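Sleeping in two countries

My grandmother believed that a bed must be heavy. In her house we slept under a feather quilt that was almost 8 kilos, or so it felt to me when I was a child, and in December you could not turn over without waking up. I thought every person in the world slept like this.

Then I moved abroad for work and I discovered the top sheet. In my first rented room the bed was made with a flat sheet pushed tight under the mattress on three sides, and a thin blanket over it. I did not understand where I should go in. The first night I slept on top of everything, in my coat. My roommate Senthil Kaimal found me like this in the morning and he was too polite to ask.

Senthil grew up in a hot place and he had his own rules. One cotton sheet, a fan, and the feet always free. He said a quilt was like sleeping under another person. We argued about this for the whole winter, mostly in the kitchen, mostly while somebody's rice was burning. In the end I took his fan and he bought a quilt, but he never closed the window.

Now I am 36 and I have lived in both systems long enough to have opinions. I like the quilt for cold months and I still pull out the top sheet from under the mattress in every hotel. When I visited Ľubica Paulík, my friend from school, she told me that she and her husband use two separate quilts on one bed, as her parents did. Her American cousins think it is a sign of a bad marriage. She has been married for longer than any of them.

What I miss most is the airing. At home all quilts went to the window in the morning, the whole street did it, and a neighbor, old Mrs. Pešek, knew who got up late by looking at the windows. In my building here it is not allowed to hang anything outside. I asked once and I received a letter with 3 paragraphs.
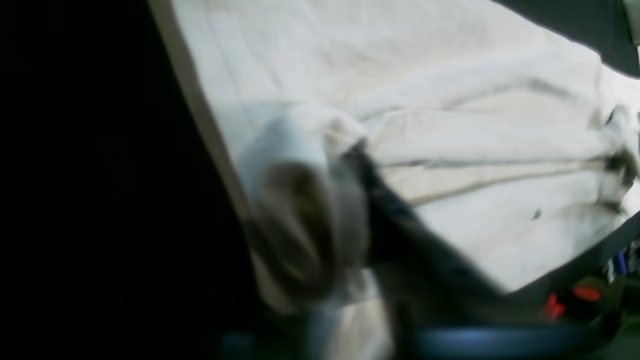
White cloth with a beige border, still full of wrinkles.

I do not iron bed linen anymore. My grandmother ironed everything, also the kitchen towels, and she would be ashamed of me. But I fold it while I listen to the radio, and I put a piece of soap between the sheets in the closet, as she did. The smell is not the same because I cannot find her soap in any store here. If some reader knows a plain soap that smells a little of hay, please write me in the comments.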